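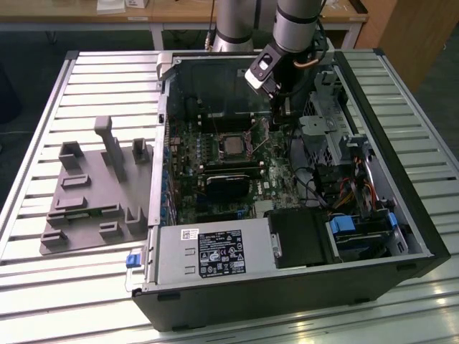 *Reading time: 2 minutes*

November 29, 2019

**Firnton map, banner wall again**

Picked up the banner job where it had been left, meaning in a chest labelled "misc" under a bed. The server is back up on Brarance hosting and the world loaded with only one chunk missing, which contained a pig.

The plan was a wall of 18 banners along the harbour, all the same design: blue base, white wave at the foot, yellow disc over it. Six layers is the limit in survival and the design wants seven. Tried dropping the border. Looks like a fried egg at sea. Tried dropping the wave instead. Looks like a fried egg.

Settled on:

1. blue base
2. white gradient from the bottom
3. yellow roundel
4. blue bottom half over the roundel
5. white indented foot
6. thin blue border

Order matters more than I wrote down last time, as I wrote down nothing last time. If the half goes on before the roundel you get the egg back.

Dye: white was fine once I remembered lily of the valley. Blue is the trouble. Cornflowers only grow on the far side of the Makowska hills, 671 blocks out, and I walked there without a bed. Came back by respawn, dye still on the hill. Second trip went better and I have 24 left over.

Loom is in the boathouse now. Please leave it in the boathouse.

The Idix resource pack makes the yellow closer to mustard. Checked with the pack off and it's fine, so either we switch packs or we tell visitors the sun is meant to look like that. I favour the second, having hung 11 of them.

Still to do:

- the remaining seven
- the one by the steps is upside down in spirit, redo
- move the lanterns, they hide the foot pattern
- ask whether the harbour opening is still January
- pig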